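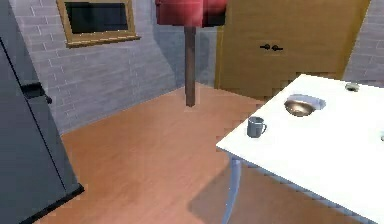
Computer-rendered interior: refrigerator and brick wall.

Progress report to the Sekdale Fund
Period: to the end of February
Project: The Brendetti Pictures, a catalogue and screening season

We said in the application that we would trace every film the Brendetti company released. The trade papers credit it with 147 titles. Having spent the winter with the paperwork, I doubt that figure. Several of these films seem to be the same picture sold twice under a new name, and a few may never have got past the poster.

Viewing copies so far stand at 20. Most are worn television prints with the reels trimmed to fit a late slot, so running times in the old reference books can't be checked against them. The cast lists are worse. One actress is credited as a nurse in a prison drama that has no nurse in it, and the books have copied one another on this for decades.

The Hettiarachchi collection was meant to be our main source. It is smaller than we were told. The scripts are useful, the stills less so - many carry no title, and I have refused to guess. The collection's own handlist calls three of the beach comedies "lost masterpieces". We have now seen one of them. It is no longer lost.

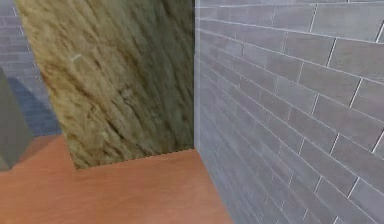 Computer-rendered interior: corner with grey brick wall.

Clovum is doing the scanning. Their first batch came back late and too dark, and they redid it without charge after some argument. The second batch was better. I would still not promise the fund a finished set by summer, whatever their schedule says.

The season is planned as 12 evenings, starting at 7.30. Rights are cleared for five. For the others we have letters from two parties who each claim to own the lot, and neither has sent a contract to back it up.

We had planned to print 1,000 copies of the catalogue. I think that is too many for films most people last saw half asleep, and I ask the fund to let us print fewer and move the difference to rights searches. A revised budget is attached. The cast index will follow once the disputed credits have been marked as disputed.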